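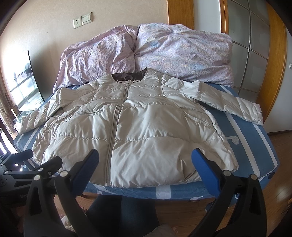
Figure 3. Wrist view from a hand-held gripper in the jacket task, with the quilted jacket spread open on the bed.

4.2 Padded items on a soft surface

We turn now to the part of the Javetti set that gave us the most trouble and, we must admit, the most pleasure to work on. Quilted and down-filled items behave quite unlike the towels and shirts of Section 4.1. They hold air, they slide over one another, and a grasp that looks perfectly sound from the wrist may hold only the outer cloth. The jacket in Figure 3 is a fair example: the stitched baffles make handy landmarks for the policy, but the glossy fabric throws pale highlights that shift as the gripper moves, and our first model was rather too fond of following them.

All demonstrations were recorded with hand-held grippers in furnished bedrooms, with the bedding left on the beds. We collected 1,000 demonstrations over 6 kinds of padded item, and held back 60 for testing. Each was cut into short stretches by the Gelto labelling tool, which marks the moments when the fingers close and open.
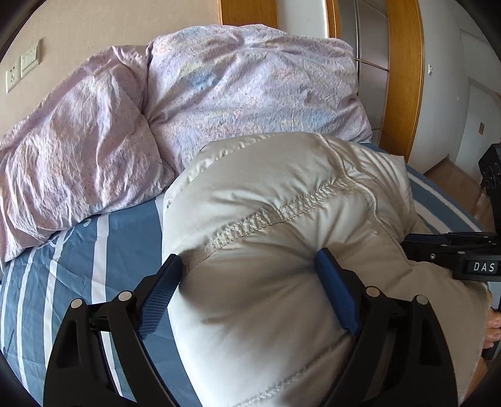
The closing stretches deserve a little more patience from the reader. When the fingers squeeze a thick fold, the cloth bulges up between them and hides much of what lies behind, so the policy has very little else to go on for a while. Drundemero, our method, deals with this by keeping 4 earlier views in memory - a small change, and a cheap one - and by learning to guess how thick the held fold is from the gap between the fingers. The Palaniappan baseline sees only the current view, and in our tests it tended to let go too early on the thicker items. We return to the question of memory length in Section 5.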